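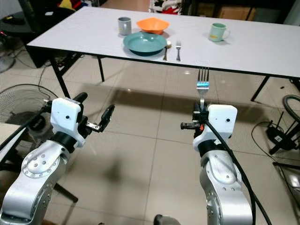 Fork held upright in the right gripper, the rest of the tableware on the table.

Bench Tips: Comparing Two-Finger Grippers on Tableware

Flatware and dishes make a hard test set for a parallel gripper. The parts are thin, shiny, curved or top-heavy, and they cost little to replace. The tips below come from comparing fingers, pads and cameras on a two-arm setup with a Stadton controller. Most apply to any gripper with an adjustable force and a position readout.

Fix the setup before you change anything

Change one item per round: fingers, pads, force, speed or camera. If two change together, the round is of no use for comparison and should be thrown out.

Outline each object's position on the tabletop in pencil. Tape works too, but thick tape lifts the edge of a fork and makes it easier to pick up, which flatters the gripper. Pencil wipes off a smooth tabletop with a damp cloth.

Lock or block the table legs. A folding table will creep when a finger pushes down on it, and the drift is easy to blame on arm calibration. Check the table against a mark on the floor at the start and end of every round. If it has moved, note the distance and repeat the round.

Clamp both arm bases before measuring reach. Then move each arm by hand, with the drive off, to the far corner of the work area. If the elbow is straight at that point, bring the table closer. An arm at full stretch is poor at small sideways corrections, and flatware needs a lot of them.

Zero the fingers

Close the empty gripper slowly and read the position count. On our Stadton controller the Wurnier fingers read 3320 fully closed with bare metal tips. Write your own number on a label and stick it to the controller. After a pad change the number will shift, and every grasp threshold that depends on it must shift as well.

Open the fingers fully and measure the gap at the tips with a caliper. Do not take it from the catalog. Ours open to 80 mm, enough for the body of an ordinary mug but not for a bowl across its rim. Bowls have to be taken by the wall, one finger inside and one outside.

Repeat the closing test with a strip of paper between the fingers. Pull the strip from the tip end and then from the root end. If it slips out easily at the tip but not at the root, the fingers are toed out. Shim the finger mount until the pull feels the same at both ends.

Pads

Bare metal tips are accurate but slide on polished steel. Silicone pads hold well when clean and badly when dusty. Foam pads are forgiving on curved walls and useless on a fork, which sinks in and tips over.

For mixed tableware we settled on a silicone sheet 2 mm thick, glued to the full length of the finger. Cut the sheet slightly oversize and trim it after the glue sets. Round the front corners with fine sandpaper, as a square corner catches on the tabletop and peels.

Wipe the pads with alcohol before each round. Let them dry fully. Handle them by the edges after that, and wipe the tableware too if it has been carried around by hand.

Grigaitė ribbed pads were tried for comparison. They grip a mug handle better than flat silicone and mark the object less. On thin flatware the ribs let the handle rock between two positions, so the angle after the lift varies. Use them for mugs only. 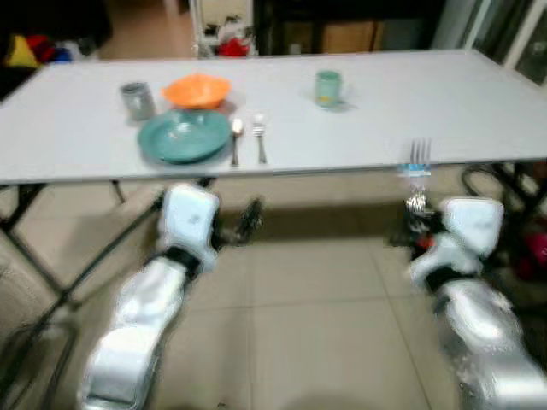
Flatware test, fork upright in the right gripper with a band around its handle.

Forks and spoons

A fork lying flat on a smooth table is the hardest part in the set. The fingers have to come down close enough to reach under the widest part of the handle, and the tabletop gets in the way. Work through these settings in order.

Approach height. Lower the fingers until the pads just touch the table, then raise them by the thickness of a sheet of card. Save that height. Do it again at the other end of the table, as folding tables sag.

Closing speed. Start slow. A fast finger knocks the handle sideways before the second finger arrives. If one side always touches first, the gripper is off center and should be moved over. Lowering the speed only hides the error.

Grasp point. For a fork, aim for the balance point, found by resting the fork on a pencil. A grasp too far toward the end lets the heavy part droop. A spoon balances closer to the bowl than most people expect.

Wrist angle. Line up the pads with the handle before closing. A misaligned pad makes contact at a corner only, and the fork will turn in the grip as soon as it leaves the table.

Bands. A wrapped band on a handle adds thickness and changes the friction. It can also help a camera tell which way the part is facing. Either band every fork in a comparison or none of them. Never mix banded and plain forks in one round, and do not move a band partway along the handle between rounds.

Once the fork is up, hold it still and look at it from the side. Note the angle. Then turn the wrist a quarter turn each way and look again. A grip that passes the lift may fail the turn, and the turn is what matters if the fork has to go into a cup or a rack.

Plates, bowls and cups

A flat plate cannot be picked up from above with a parallel gripper unless the rim is raised enough to get a finger under it. Test the rim by hand first: if a fingertip fits, a thin finger will usually fit. If not, slide the plate until it overhangs the table edge and take it there, with the second arm ready underneath.

Bowls with a wavy rim give different results depending on where the fingers land. Mark one high point of the rim and use it every time. Record the marked position along with the result.

Plain cylindrical cups are the easy case and should be left until last. A setup that does well on cups says little about its performance on anything else. Mugs with handles should be tested twice, once by the body and once by the handle, and recorded as two different objects.

Force should be set on the lightest item first and raised only as needed. Plastic bowls flex at a force that steel does not notice, then spring out of the grip when lifted.

Camera and lighting 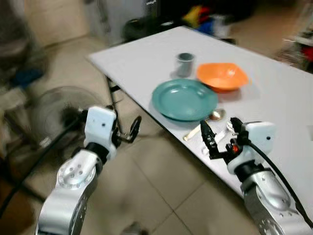 Head cameras lose the fingertips behind the wrist housing at low approach angles. Run the arm through the whole path with the gripper empty and watch the live view. Note every point where the tips disappear. If that happens in the last stretch before contact, tilt the wrist or raise the camera; software will not recover a view it never had.

Polished steel throws glare that can look like a gap in the handle. Turn off one light at a time and see which one causes it. A sheet of baking parchment over the lamp housing will soften a cool LED lamp. Keep it well away from halogen bulbs, which get hot enough to scorch it.

The Plandov camera we compared against the original has better color and a slower frame rate. Color made it easier to separate light utensils from a light tabletop. The slower rate blurred the fingers during fast moves. For placing work we kept the Plandov and reduced the arm speed. For quick pick tests the original went back on.

Lock exposure and white balance before the first lift. With both on automatic, a white gripper housing moving through the view is enough to darken everything else.

Cables

Leave a loop at each wrist large enough for the full range of rotation, and fasten it behind the wrist joint. Turn the wrist to both limits with the drive off and check that the loop neither tightens nor reaches the fingers. A cable that drags on the table edge adds a sideways pull that shows up as poor repeatability. Recheck after every gripper swap. Keep floor cables outside the path of anyone resetting the objects.

Keeping the record

Do 40 lifts per setting. Shorter rounds are fine for rough adjustment but will not separate two similar pads. Stop for a pad wipe halfway and write down that you did.

Use four result codes only: clean, slipped, turned, missed. Anything more detailed goes in the notes column. "Turned" means the object came up but its angle changed enough to see from the side. Agree on that before starting if more than one person is scoring.

Allow around an hour per setting with resets. Let the gripper motor rest between rounds, and take the closed reading again before the next one. If it has drifted, check the finger screws first and the glue line second.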